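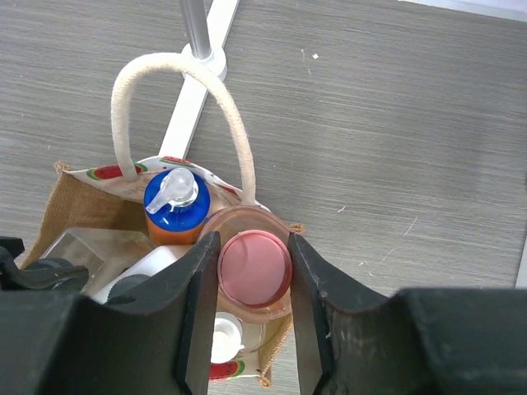

Hildegard Wendt wants the slow zone written down as a hard limit, "not a habit people pick up by standing next to Thitima". Fair enough. Going in the Trollow rules today.

2026-04-09, bag and toiletries

Draft wording so far:

- Approach speed down to 20 mm/s once the fingertips are below the bag rim. No overrides without a note in the log.
- Handles count as obstacles. Rope ones especially, they swing and the planner thinks they've stayed put.
- Caps up where possible. Pump heads: never grip by the nozzle, go for the body or the collar.
- Fingers wiped and checked for scuffs and fibre before each block, initials on the sheet. Burlap sheds like mad.

Log is at 2946 attempts against a target of 3000. 49 flagged for contact with something other than the target item. Havent split those by cause yet. Do it before anyone argues about thresholds.
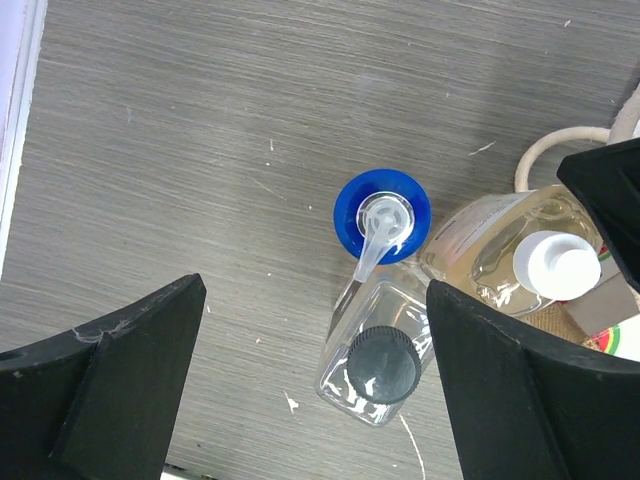

Clearance should be measured at the widest part of the finger and not at the tip, according to Thitima Chaiyaporn, and the Prokau sheet has it wrong. Checked, she's right, sheet says tip. Useless when bottles sit this close together. Changed it in our copy, still need to tell Steinbach so they dont keep working off the old one.

Also from her: clear plastic gets its own line. Amber liquid reads OK to the depth side, empty clear walls hardly at all. Rule for now = operator confirms the outline by eye before close. Slow but fine.

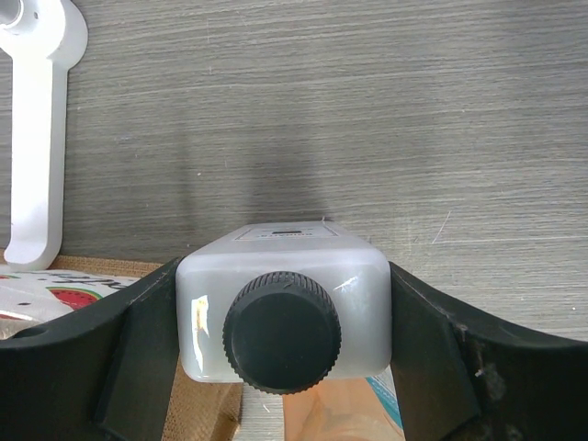

Fig. 3. Rectangular bottle, black screw cap, a finger on each side.

Grip force: start at the lowest setting, step up, stop at first wall flex. Thin walls only, jars get a seperate table. Prollden template has a column for it that we've been leaving blank since January. Fill it in.

Open:
- who signs off an override when only one person is in?
- stop button reach, re-measure with the cart in place
- H. to read the draft, then print and tape to the cell door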